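Undertaking as to damages
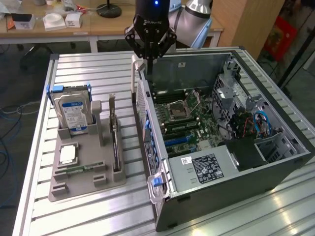
Naledi Zwane calls it the price of the ticket, and thinks most people asking for an injunction in a privacy or trade secrets case never read what they are signing. The term covers a promise made to the court, not to the other side, by a party who wants an interim order before trial. If the order turns out to have been wrongly granted, that party pays for the harm it did.

Also called a cross-undertaking. Older texts use both names, sometimes on the same page.

Purpose
An interim order is made early, on thin evidence, often in a hurry. The judge can't know who is right. The promise shifts the risk on to the party asking. Without it the respondent could lose a season's trade and have no way to get it back, even after winning.

Form
Usually one or two sentences, given by counsel or set out in the order itself. A company with few assets may be told to back it up – money paid into court, a bank guarantee, sometimes a parent company's promise. Courts can excuse a party from giving it. Public authorities enforcing the law are often let off, and in some places so are people of small means with a strong case.

Enforcement
Not automatic. The respondent has to apply, normally after trial or once the order is lifted. The court then asks 2 things: should the undertaking be enforced at all, and if so what loss did the order cause. Delay counts against the applicant. So does bad behaviour, though how much is argued over.

Loss has to flow from the order and not from the lawsuit generally. Bad press about the case dosen't count. Legal fees are dealt with seperately, as costs.

Example
In Grelivik v Bekus the plaintiff got an order stopping sales of a competing product, pending trial. The order lasted 23 weeks and was then discharged. Bekus claimed for 400 cancelled orders and the storage of unsold stock. Storage was allowed in full. The cancelled orders only in part – several buyers had pulled out before the injunction was made. Wian Zulu's note on the case, dated 2020-01-18, is critical of the split and says the evidence on timing was weak both ways.

Criticism
Mainly that it favours the rich. A wealthy party can give the promise without blinking, a sole trader can't. Others say the reverse, that inquiries into damages are so slow and costly that respondents give up and the promise is worth little.

See also
Interim injunction
Freezing order
Security for costs
Contempt of court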